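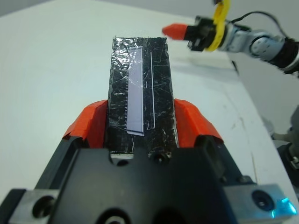
Selling used books by mail should be a dying trade, according to Arūnas Paulauskas, and he has heard it from his suppliers, his landlord and his brother. He has been at it for eleven years all the same. His shop, Ovorell, has no storefront and no sign, only a phone number and a list that goes out by mail every June.

"People ask me where the shop is," he says. "I tell them it's the list."

The current list runs to 1413 titles, most of them priced under twenty dollars. Paulauskas types each entry himself and keeps the notes short. If a page is torn, he says which page. He stopped using the word "fine" years ago after a buyer in Ohio returned an atlas twice.

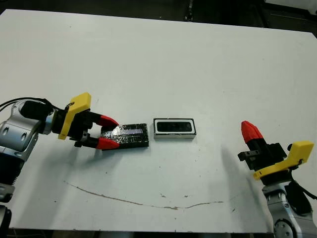 He started with 500 books from a closed school library, bought in one lot. Geography and farming, mainly, plus a long run of radio repair manuals.

"I thought the manuals were junk. They sold first - all of them, in one winter."

Postage is the part he complains about. A heavy book can cost more to ship than to buy, and he turns down encyclopedias for that reason. He also won't take book club editions or anything that smells of smoke.
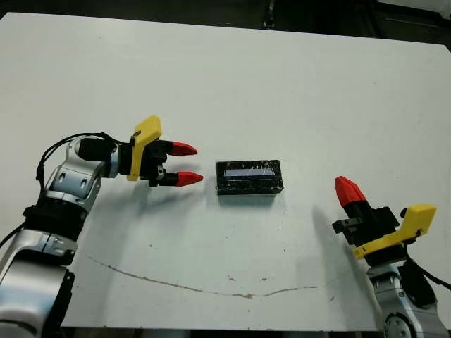
Page last changed: June, 4:40 p.m.

The list went to 700 addresses this year. Some belong to people who have never ordered. Paulauskas leaves them on.

"One man wrote to say he reads it in bed," he says. "He bought a book on wells after six years. It was four dollars."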